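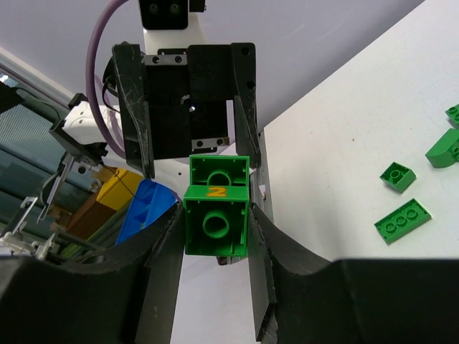

I bought my first rental duplex at 36, and I still think small landlords should keep their own books — at least for a while.
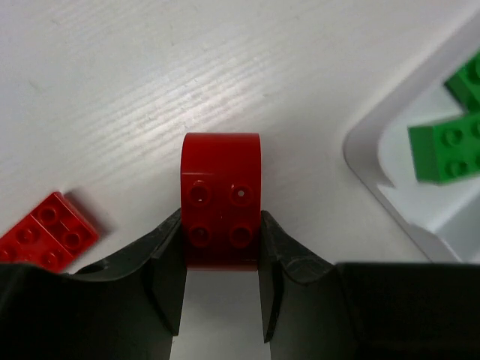 A red brick with a curved top.

My friend Ishbel Ritchie pays Dovlow to watch her three units, and bless her, she couldn't tell you what the water bill was in April. I could, to the dollar!

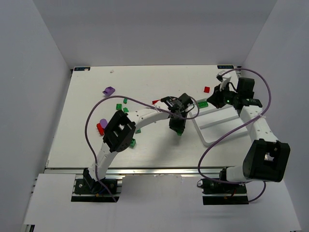
Two robot arms at a white table.

An app will happily show you a value going up. It won't mention the gutters, or the nice tenant who is thinking of moving.
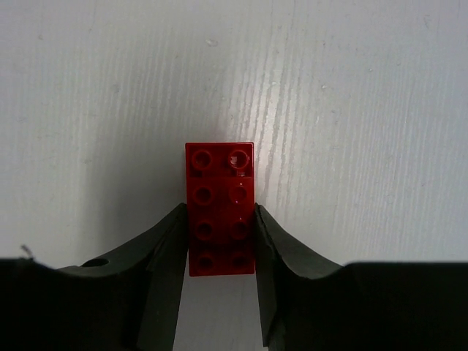
Start with a notebook

Mine cost about $3, and I write in it every Sunday-dinner sort of evening, with coffee.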